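Hurell Community Lunches: progress report to the Koretti Fund
Period covered: April to September

The lunch club has now run for a full six months on the grant.

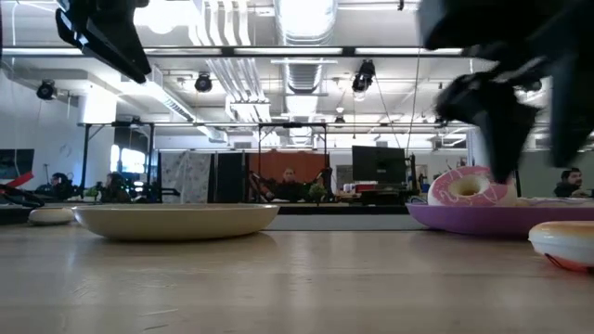
Attendance

We planned for 24 places at each sitting and reached that by June. Numbers dropped in August, when the bus from Viltora was on its summer timetable, and picked up again in September. There are 14 people on the waiting list, most of them from the new flats behind the library.

Spending

The 4000 pounds set aside for kitchen costs has been spent as agreed. The largest item was the replacement cooker, supplied and fitted by Kozłowski. The old one failed its gas check in May, so we brought this purchase forward from the second half of the year. Food costs are slightly over budget – mainly dairy and cooking oil – and we have moved to a monthly order to bring them down.

Menus

The soup and main course format has worked well. Puddings were added in July after several requests. We still do not have a good answer for members on low-salt diets and have asked the health centre for advice.

Next six months

We intend to open a second sitting at 1.30 pm, which would bring the total to 35 places. This depends on the hall being free and on finding another trained cook. The hall's decision is expected before Christmas. Delivered meals remain on hold until the van is insured.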